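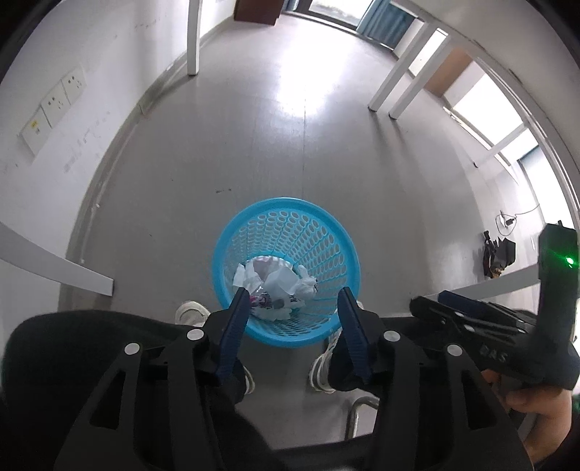

Section 6. Inspection and Care of the Hand-Held Grippers

6.1 Before each session

1. Place the waste basket on the floor and leave enough room to stand over it with a gripper in each hand.
2. Check the screws on the black plates at the base of the fingers. Tighten any that turn under light finger pressure.
3. Look over the ribbed inner face of each dark blue finger. Remove lint or paper fibers with a dry brush.
4. Switch on both grippers and confirm that the green indicator light on each one is steady.
5. Open and close the fingers fully 6 times. Movement should be even on both sides.

Caution: Keep hair, cords and loose sleeves away from the fingers while they are closing.

6.2 Fit check at the basket

1. Lower the first gripper until its fingers stand on either side of the basket.
2. Bring the second gripper in from the right and hold it level.
3. Close the first gripper slowly. Stop if the basket wall bends inward.

Note: A perforated basket can catch a finger tip in its openings. Open the fingers fully before lifting the tool away.

6.3 Replacement of fingers

Replace the fingers in pairs after 2000 closing cycles, or sooner if the ribs are worn smooth. Use only Jatix finger sets. Record the change on the Hernau service sheet and return the sheet to Emese Bakos at the Gilbridge workshop.

Caution: Do not apply oil or solvent to the fingers.

Revised April 29, 2023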